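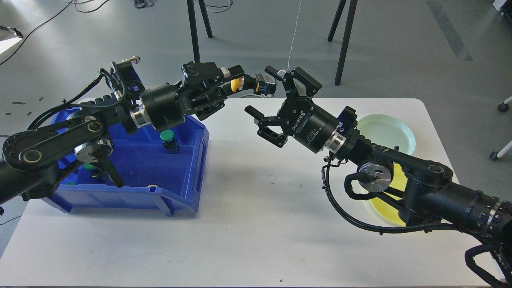 An open-topped blue bin with a notched front lip, on a white table.

The Bin by the Door
Small-parts storage has moved out of the garage and onto the table

Sayaka Higuchi owns 11 plastic bins and can tell you what is in 5 of them. The rest, she says, are "pending." She runs the back office of Benjelloun, a craft supply shop with 714 items on its shelves, and she has spent most of her working life looking for caps that came off things.

The open-front bin is an old idea. The front wall is low or sloped so a hand can get in without lifting anything, and there is usually a lip to keep the contents from rolling out. Mechanics have used them for decades. In the last few years they have turned up in kitchens, sewing rooms and home offices, mostly in blue, the color the hardware aisle always seems to carry.

Higuchi likes them for one reason. "A lid is a place to put other stuff," she says. Her shop switched from lidded boxes in April, and the stacks of things on top of the boxes went away.

Open bins have their own problems. Tall items stand up fine in a deep one, but small round pieces end up in the corners or out on the table. Higuchi keeps loose caps in a shallow dish and puts only whole containers in the bin. She also sorts by the color of the top, so green goes with green — it is faster than reading labels.

Size matters more than people expect. A bin that takes up half the work surface soon becomes the work surface. Ilemow and Juvuvik both sell narrow versions that leave room beside them, and Nondero makes a wider one with a removable divider. Higuchi tried the divider and took it out after a week. Things fell behind it.

Her advice for a first bin is to leave it empty overnight, then put in only what you reached for that day. Wash it with dish soap when the bottom gets gritty. She does hers on Fridays, after closing, in the mop sink.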